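第四章 创建儿童频道与上传首个视频

本章适用于已完成账号注册、准备在 Jendiron 平台发布儿童向视频的创作者。开始之前,请确认登录的是创作者账号。观众账号看不到“频道工坊”入口。

4.1 新建频道

1. 登录后点击右上角头像,选择“频道工坊”。
2. 点击“新建频道”,在类型中选择“儿童与家庭”。频道类型保存后不能自行更改,如需变更,须提交工单。
3. 填写频道名称。名称可用中文、英文和数字,不支持表情符号。
4. 填写频道简介,上限300字。简介中不要写住址、学校名称或孩子的全名。
5. 上传头像和横幅,点击“保存”。

注意:如果出镜者是未成年人,保存后会弹出监护人确认页。监护人须用本人手机号接收验证码,验证码4分钟内有效,过期后点击“重新获取”。

4.2 上传视频

1. 在频道首页点击“上传”,选择本地文件,或从 Foltisia 剪辑工具直接导入。
2. 等待进度条走完。上传期间可以填写标题和标签,但不要关闭页面。
3. 标题应写明内容,如“跟我认颜色”“儿歌《数鸭子》”。标题中连续使用三个以上感叹号的视频不能提交。
4. 在“适合年龄”中选择一档。同一视频只能选一档。
5. 在“内容类别”中勾选儿歌、手工、户外游戏、动画或其他。动画和三维制作的短片统一归入“动画”,真人与动画混合的视频按时长较多的一方归类。

系统会从视频中截取几张候选封面,也可以自行上传。封面上的文字不宜超过画面的四分之一,手机端列表会裁掉左右两侧,标题字请放在中间。更换封面不影响播放量,但新封面需要重新审核,审核完成前仍显示旧封面。

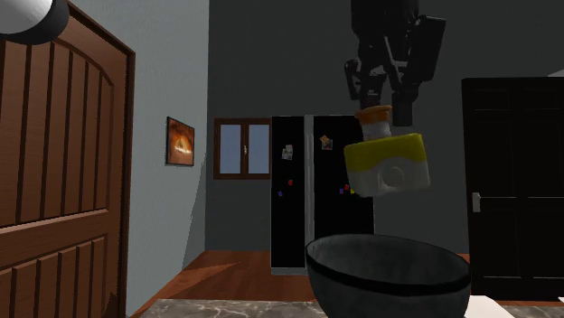
4.3 设置评论与播放列表

1. 儿童频道的评论默认关闭。打开后,所有留言须由频道主逐条通过才会显示。
2. 点击“播放列表”,选择“新建”,将同一主题的视频加入其中。每个列表最多89个视频。
3. 拖动左侧的横线图标可调整顺序。
4. 如需连续播放,打开“自动下一集”。家长在 Shi 家长端设定的观看时长优先于此项设置。

警告:不要在视频说明中引导儿童点击外部购物链接。违反此项的视频会被下架,频道上传功能同时暂停。

4.4 常见提示代码

822:音频中检测到受版权保护的曲目。请在“音轨”中更换为 Graton 曲库内的儿歌伴奏,再点击“重新检测”。替换音轨不需要重新上传画面。
监护人信息不完整:返回“频道工坊”,补填后重新提交。
封面尺寸过小:换用更大的图片,不要将原图放大后再传。

仍无法解决时,请在“帮助”中提交工单,附上频道名称和提示代码。儿童频道的工单由 Wanting Jiang 负责的小组处理,回复会发送到注册邮箱。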